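The Great Button Sort, and other January pleasures

I have finally started on the buttons! Anyone who has been reading this blog for a while will know that I have been promising to do it since we moved to Teremness, and every winter I find something more urgent, like repainting a shelf or reading the whole of a seed catalogue out loud to the dog. But January has been so wet and so dark that I ran out of excuses, and I'm now completely hooked.

The buttons came to me from my great-aunt, who was a dressmaker and never threw away a fastening in her life. When a coat wore out she cut the buttons off first, threaded them on a bit of cotton and dropped them in a tin. By the time they reached me there were 16 tins, and my guess is about 3000 buttons, though I have no plans to check. Some of the tins were so full the lids had been tied on with string.

I began with the idea of sorting by colour, which sounds sensible and lasted one evening. Colour is hopeless. What do you do with a button that is brown by lamplight and plum the next morning? I had a whole heap I was calling "sort of green" and it was bigger than all the others put together. So I tipped the lot back in (painful, I don't mind telling you) and started over, this time going by how they fasten. Buttons with holes go one way and buttons with a shank on the back go the other. Then the holed ones split into two holes and four, and I've got a saucer for the odd ones with three, which I had never seen before and now love more than any of the rest.
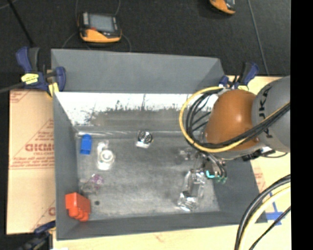

Once that was done I could go through each pile for material, and this is where it gets really good. Mother-of-pearl is cold when you touch it to your lip, and it stays cold for a second or two, while plastic warms up straight away. Horn has a faint grain to it if you hold it up to the window. Glass ones click against your teeth in a way that makes you wince. I know how this sounds! But after a few evenings your fingers just start to know, and I was picking out the shell ones from the bottom of the tin without looking.

My favourite find so far is a card of six little navy buttons, still stitched on, with "Lambert" printed across the top in curly letters. One corner has a pencilled price that I can't quite read. I've looked in all my usual books and haven't found a thing about a maker or a shop of that name, so if you've come across one, please do leave a comment. I'd love to know whether they were for shirts or for children's clothes, as they're very small.

I've also been putting some to use, so it isn't all gloating over saucers. The Plukell cardigan pattern I knitted in the autumn had been sitting without fastenings since I cast off, and it now has a row of four-hole horn ones that match each other well enough unless you get very close. I sewed them on with a matchstick laid across the top to keep a bit of slack in the thread, then pulled it out and wound the thread underneath. It makes a little stalk, so the button sits up properly over thick wool. Do try it if yours always pull.

Next up are the shanks, and after that the buckles, which have a tin to themselves that I haven't dared open. I've also got 2 skeins of grey Nunora wool left over and a strong feeling that they want to be mittens with a pearl button at each wrist. The dog has eaten one toggle and seems fine.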